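Student Robotics Class Publishes Its Failures Along With Its Wins

Trirkstead students logged 1,504 simulated attempts this term. Their instructor says most of them should not impress anyone.

TRIRKSTEAD – The two-arm robotics class at Trirkstead today released the full record of its term project, including every dropped object, missed grip and run that had to be stopped by hand. The record covers 1,504 attempts in simulation. By the class's own scoring, 863 of them failed.

The project, called Balto, asks students to program a simulated robot with two arms to reach for small objects and pass them from one gripper to the other. All of the work was done on a computer. The class does not own a two-armed robot and has made no claim about how its programs would run on one.

"I have read a lot of student robotics announcements, and I have written a few I regret," said Anil Shetty, who teaches the class. "They say the robot can do a thing. They don't say how many times it was tried, or who moved the object an inch to the left so it would work. We wanted to put out the boring version."

Shetty set two rules in the first week. No team could delete a run, and no team could change the scoring after seeing its results. Two teams asked to be excused from the second rule. Both were turned down.

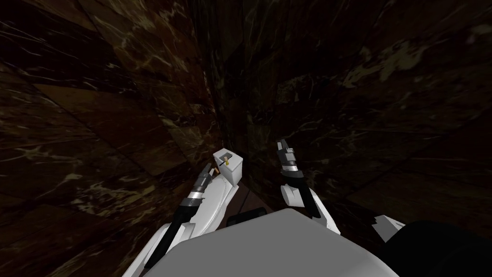
Reaching toward an object was the easy part, according to student team lead Wumpini Fiadzo. Her team's arms came close to the target in most runs and then did very little that was useful.

"You watch two arms move in together and it looks like they know what they're doing," Fiadzo said. "Then you read the log and one of them was heading for a spot the object wasn't in. It looked great. We scored it zero."

Her team finished second. The top score went to Vurent, a team led by Ohemaa Nartey, which completed the handoff in 83 percent of its final test runs. Nartey asked that the figure be printed with its conditions. The final test used one object, a fixed starting position for the arms and the same room every time. When the team moved the object to places it had not practiced, the score fell by more than half.

"If you print the 83, print the rest," Nartey said. "Otherwise it's an ad."

The third team, Annan, did not finish. Its students spent most of the term on a program meant to let each arm wait for the other, and the arms mostly waited. The team's notes are included in the release without edits, apart from the removal of some language.

Ute Fuchs, an engineer who judged the final test, said she had come in doubtful about teaching this material in simulation at all and left only partly persuaded. Simulated grippers do not wear out, she said, and simulated objects tend to be the same shape on every run. She gave the class credit for saying so in its own report, on page one.

"I would still like to see them lose a month to a loose cable," Fuchs said. "That is also robotics."

The school has been asked whether the class will lead to jobs. Solène Chevalier, who runs the technical program, said she had no numbers and would not guess. The class has been offered for a single term, and none of its students have graduated yet.

It will be offered again in January with room for 50 students. Chevalier said the next group will start by trying to repeat the Vurent result from the published files. If they can't, that will be published too.

The full run logs, scoring sheets and team notes are available on request from the technical program office at Trirkstead. Requests for a highlights video will be answered with the logs.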